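Unit 6 handout: Dryer sizing, venting and the numbers people quote

Read this before Tuesday. Bring the Forer worksheet and something to write with.

Most of what gets said about clothes dryers in sales sheets is either untested or tested under conditions no house has. This unit goes through the common claims one at a time. You are allowed to end up believing some of them.

1. What a vented dryer does

It pulls in room air, heats it, pushes it through a turning drum, and blows it outdoors with the moisture it has picked up. Every bit of air that leaves has to be replaced by air leaking into the house from somewhere. In January that air is cold and your furnace has to deal with it. The energy label on the machine says nothing about this. Keep it in mind whenever you see a running cost printed to the penny.

2. The Caltlow figures

The Caltlow brochure says its heat pump model saves "up to 2,000" kilowatt-hours over the life of the machine. Ask three things. Compared to what? Over how many loads? Who loaded the drum? The footnote gives 370 loads, all cotton, all spun at high speed first. A load that comes out of the washer already well spun makes any dryer look good. "Up to" also means that zero would not make the sentence false.

I don't say heat pump dryers are a bad idea. They reuse heat that a vented machine throws outside, and the physics of that is sound. The size of the saving is what I doubt.

3. Duct length

Calloway's installation guide treats each elbow as a fixed number of extra feet of straight duct. Fine as a rule of thumb. It assumes smooth metal, clean inside, with a damper that opens all the way. We measured the Plonden house with 56 feet of equivalent length on paper, and airflow was well under what the table promised. Do not trust the table if you have not looked inside the duct.

4. Moisture sensors

Two metal strips in the drum sense moisture when damp cloth touches them. Small loads touch them less often, so the machine may stop early. Thick seams and gathered elastic hold water longer than flat cloth does, and the sensor has no way of knowing that. 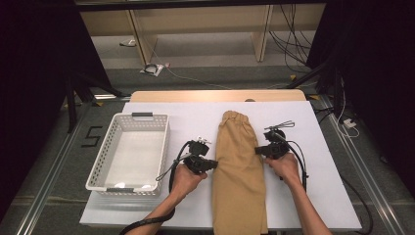 Fig. 6.2. Folded tan garment with a gathered, elasticized end, beside a white basket.

5. For the worksheet

a) Restate the Caltlow claim so that it could be proved wrong.
b) List what you would need to know about the Plonden duct before blaming the elbows.
c) A dryer draws 2,000 watts while heating. Explain why this alone does not give you the cost of a load.

Show your units. Answers copied from a brochure get no credit.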